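January, Omel practice log, 4:10 pm

Grocery task again w/ Nidia. Lucero on the laptop. New grip force cap is 4000 on the slider (units?? ask Cuadros team, they wrote the thing). Both arms on the big bunch first, squeeze from the sides, then lift.
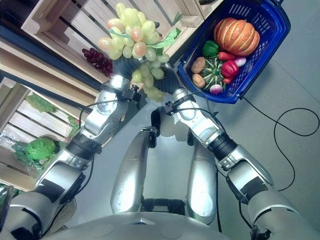 Green grapes, two-arm grasp. Red bunch still on the shelf.

Lucero says left arm lags the right by 151 ms, I got 100 on the same log so one of us is reading teh wrong column. Not touching the offset till we agree.

Red bunch = one hand. Thumb in from the side, fingers over the top.
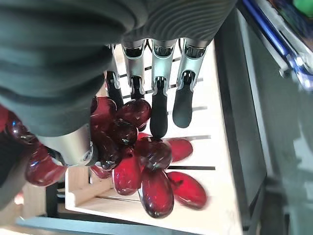
Index of tries is in the Plomska folder, please keep naming them the same way, I had to rename 2 this morning. Wrist speed down a bit tomorow, then pepper and radish. Dreltley form still not sent, Nidia has it.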